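Memen Records
Minutes of the January release planning meeting
Held in the upstairs room, Ukthorpe office
Start: 10:00 a.m.

Present: label management, A&R, press and radio, video, design, digital, accounts.
Apologies: merchandise.

1. Minutes of the last meeting

Approved with one change. Under item 4, "second single" should read "third single." Digital will replace the copy on the shared drive.

2. Pavliuk album

Eleven tracks are mastered. The twelfth, the duet, came back from mastering with the intro too quiet against the rest of the record. A&R has asked for another pass on that track only. The running order stays as circulated, with the duet in seventh place.

Press asked whether the duet could go out ahead of the album. A&R said the guest singer's label has agreed to a single release in principle but has not returned the signed form. No date will be announced until it is back.

Agreed: the duet will be the third single if the form arrives before the end of the month. If not, the album's closing track takes its place.

Action: A&R to chase the form. Accounts to confirm the split on the duet.

3. Video for the second single

Video showed a rough cut. It runs eleven seconds longer than the song because of the rooftop opening. Most of the room liked the opening. Digital thought viewers would skip it and wanted the vocal to start sooner. 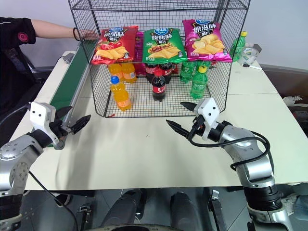
After discussion it was agreed to keep the rooftop shots for the full version and to make a second edit that starts on the first line of the verse. The shorter edit goes to the social accounts. The lyric subtitles need fixing in the second chorus, where two lines are swapped.

The color grade is still to be done. Video has a quote that is inside the budget and will book it this week.

Action: Video to deliver both edits to digital. Design to correct the subtitles and send the thumbnail options.

4. Premer EP

The EP has been out for three weeks. Digital reported that the lead song was added to 19 listener playlists on its first weekend and that saves are holding up better than plays. Radio said two regional stations have it on evening rotation. A third asked for a clean version, which does not exist yet.

There was some disagreement about making a video for the lead song this late. Accounts noted that the EP budget has $478 left in it. Video said that would cover a single-camera performance clip in the rehearsal room and nothing more. Management was in favor of the clip if it can be shot in an afternoon.

Agreed: go ahead with the performance clip. No further spending on the EP after that.

Action: Radio to ask the producer for a clean version. Video to propose an afternoon.

5. Vinyl

The plant has quoted for 1000 copies of the Pavliuk album on black vinyl. Colored vinyl would add four weeks, and the group did not want to wait. The inner sleeve will carry full lyrics. Design needs final text for the credits, including the string players, whose names were left off the first proof.

Preorders on the label site stand at 88. Press would like the preorder link in every post from now until release.

Action: Design to send the sleeve to the plant once credits are signed off. A&R to supply the credits.

6. Launch night

The Ukthorpe venue is holding a date for us and wants an answer by the end of the month. Capacity is fine. The house sound engineer is included in the fee, but lighting is extra. Premer has agreed to open with a half-hour set.

Doors would be at 7:00 p.m., with Pavliuk on at 8:45 p.m. The new video will be screened between the two sets, in the long version.

Action: Management to confirm the booking. Press to draft the guest list.
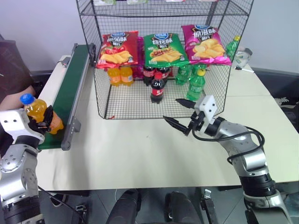
Chips and bottled drinks on the two-level rack.

7. Any other business

The office music system is skipping again. Digital will look at the cable before anyone pays for a repair.

Demos sent by mail are piling up at the front desk. A&R will clear them before the next meeting.

Meeting closed at 11:40 a.m. Next meeting in February, same room, 10:00 a.m.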